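Good Practice Rules for an Insertion Test Cell
Student project report, robotics lab course
Shahla Parsa, Hưng Ông, Farzad Asadi
Advisor: Gwenllian Morris
Submitted April 24, 2020

3. Rules adopted for the cell

The first draft of the rules was written in February and revised after the review with the advisor. Each rule has a number, an owner and a check that can be done without special tools.

3.1 Start of a session. The operator tests the emergency stop, then reads the gripper force limit aloud from the controller. The limit for insertion work is 20 N. A session with a different limit needs a signed entry in the log.

3.2 Speed. Free motion is limited to 50 mm/s with a person inside the marked area. Contact motion is limited to 11 mm/s at all times.

3.3 Program versions. Only released programs run on the cell. The program used for all results in this report is Griltura build 3507. Edits made at the pendant are discarded at the end of the session unless a second student has reviewed them.

3.4 Fixtures. The board is checked for movement by hand before power is applied. A loose holder stops the session.

3.5 Insertion. The part is held in line with the slot and pushed in with the gripper closed. If the force limit trips, the arm backs out along the same path. The operator does not free a jammed part by hand under power. 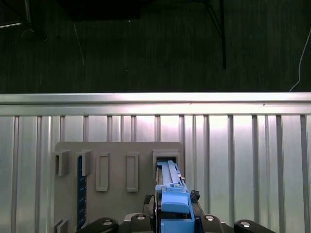 4. Open points

Rule 3.3 was the hardest to follow. Two students often worked at different hours and reviews were delayed. Rule 3.2 depends on the operator noticing a person in the marked area; a floor scanner was outside the budget. Farzad Asadi will carry both points over to the next project group.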